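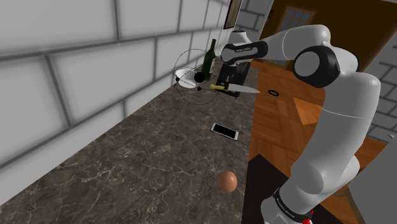 Why Shared Kitchens Go Bad: A Study of One Dormitory Floor
Elli Heiskanen, Chun-yin Su and Hoi-yan Kan
Final report, February 2026

1. Background

Flavasby Hall has one kitchen per floor and 31 residents on ours. The housing office believes this builds community. What it has built so far is a folder of complaint emails, which the office kindly let us read with the names blacked out, although most of us recognized the spelling.

Our question was simple. Do written rules make people clean up after themselves, or do they just give the tidy ones something to point at?

2. Method

We ran the study for 40 days. In the first half the kitchen had its usual rules, a laminated sheet from a previous generation of students that still bans fondue sets. In the second half we put up a new sheet with 7 rules, all short. Residents filled in a diary form after each visit to the kitchen. We collected 502 entries. One resident handed in his forms all at once on the last evening, in the same pen, and after some argument we kept them.

Bastian Engelhardt, our adviser, asked us to define "clean" before we began. This took two meetings and nearly ended the group. We settled on "the next person can start cooking without moving or wiping anything."
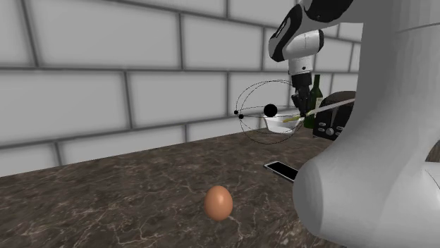

Counters caused more arguments than sinks, fridges and the oven put together. People agree that a dirty pan is a mess, but a counter is open to interpretation, and residents interpreted it. Several diary entries described a counter as clean when food had been left on it, on the grounds that the food was still good. By our definition a single brown egg standing on dark marble is a failed counter, however nice it looks there. Hoi-yan thought this was harsh and her objection is recorded here at her request.

3. Results

The new rules helped with dishes. Fewer entries mentioned a full sink in the second half, and the drying rack was sometimes even emptied. Counters did not improve at all. The rule "wipe what you used" was read by most people as covering the exact spot where their cutting board had been.

Complaints to the housing office went up. Wing-sze Yu, who answers those emails, suggested that people now had rule numbers to quote.

4. Limits of the study

We all live on the floor. Two of us appear in the complaint folder. Residents also knew they were being studied, and at least one cleaned the microwave purely to be mentioned in this report.

5. Next steps

We would like to repeat the study in July, when the summer residents move in and have no history with one another. The old sheet is back on the wall for now.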